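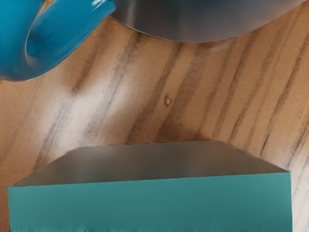
Fig. 4. Blue mug on a wooden surface (rendered).

4. Setting up the Tanar cue board for a live show

Read this section before the audience is in the building. The Tanar can be set up in the dark with people coughing at you, but the results tend to be jazz.

4.1 Before you start

You need the board, the power supply it came with, one Landier audio cable and a list of your sound and light cues. A list in somebody's head does not count as a list.

Note: The board stores up to 207 cues per show. If your one-act comedy needs more than that, see Section 9, Splitting a Show, or have a quiet word with the director.

4.2 Connecting the board

1. Turn the house amplifier off at the wall.
2. Plug the Landier cable into OUT A. OUT B is for the lobby speakers, where your thunder will startle the people selling tickets.
3. Connect the power supply and hold the green key until the display reads READY.
4. Turn the amplifier on and bring the volume up slowly.

CAUTION: Never connect the cable with the amplifier running. The pop is loud enough to wake the back row, and it can damage the speakers.

4.3 Loading your cues

1. Press SHOW, then NEW. Give the show a name of 12 letters or fewer. Shakespeare did not plan for this.
2. Press ADD for each cue and choose SOUND, LIGHT or BOTH.
3. Set the fade time. The factory setting is 50 hundredths of a second, good for a door slam and terrible for a sunset.
4. Press SAVE. The board does not save on its own, and it will not remind you.

Note: Shows built on the older Guthrie board will load, but all blackouts arrive as slow fades. Fix these by hand or your murder victim will be seen getting up.

4.4 Improv mode

Improv mode drops the running order and puts eight cues on the front keys. Hold MODE and press 8. To leave, do the same again.

CAUTION: GO does nothing in improv mode. Pressing it harder also does nothing.

4.5 If something goes wrong

Error 532: the show file is open on a second board. Close it there.
Display frozen: hold the green key for ten seconds. Saved cues are kept.
No sound: check OUT A, then the amplifier, then the mute key.

Vivville Stage Supply, revised September 2025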